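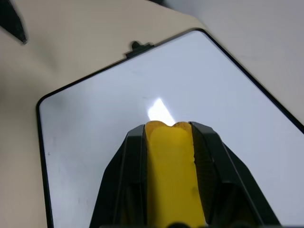

## Wiping task: wrist view has a glare patch, do I redo the episodes?

**Đạt Văn**

I'm recording demonstrations for a whiteboard wiping task. The arm holds a yellow sponge-like block in a two-finger gripper and I drive it by hand with a leader arm. Recording is at 60 frames a second, wrist camera only. I have 100 episodes so far and was planning on 1000.

The board is a white one lying flat on a beige table. It's glossy and I get a bright patch reflected on it just past the top of the block. The patch seems to shift when I change the angle of the wrist. The board also has old grey smudges that don't come off, so the "finished" state still has marks on it.

Two things I'd like to know:

1. Should I throw away the 100 and start again with softer lighting?
2. Do the leftover smudges matter? I end each episode when the pen line is gone.

I trained a first policy on the 100 using Loden with default settings. It reaches the board and makes wiping movements but often stops short of the line.

---

**Moltoditz**

Don't throw them away. I did a table wiping set last February with a ceiling light reflecting in almost every episode and the policy learned fine. Glare only hurt me when it sat in one fixed place during recording and then the lamp got moved before testing. If your room light is going to stay the same, keep what you have. If it isn't, record the next batch with the lamp in a few different positions and mix the two together.

What I would check is where your pen lines are. I looked back through mine and I had drawn nearly all of them in the middle of the board, because that's where my hand went. The policy then wiped the middle whatever was on the board. Stopping short sounds like the same thing to me. Draw lines near the corners, short ones, long ones, and some at a slant.

Also, your gripper and the block take up a lot of the wrist view. Once the block is down on the board it may well be hiding the line you want it to wipe. A second camera off to the side helped me more than doubling the episodes did.

---

**sturnanen**

get a matt board

---

**Thân**

On the smudges: they matter if they are always in the same spots. Turn the board round between episodes, or swap it for another one now and then. Use a dark pen so the line is clearly different from the grey marks. I'd also keep recording for a second or two after the line is gone, with the block lifted clear. If you cut the episode on the last stroke, there is nothing in the data that shows what to do when the board is done.

Check how the block sits in the fingers too. Mine crept down a little over a long session and by the end I was pressing with the fingertips. I put a pen mark on the sponge level with the fingers and reset it every few episodes.

I wouldn't go straight to 1000. Do another 100 with varied lines, train again, and see which failures are left. My own set ended up at 2541 and a good part of it was the same stroke over and over.

---

**Đạt Văn**

Thanks. I went through the episodes and the lines are mostly in the middle, as Moltoditz said. I'll keep the first batch, add a side camera for the new one and turn the board each time. Does anyone know if Loden will train on a mix where only half the episodes have the second camera?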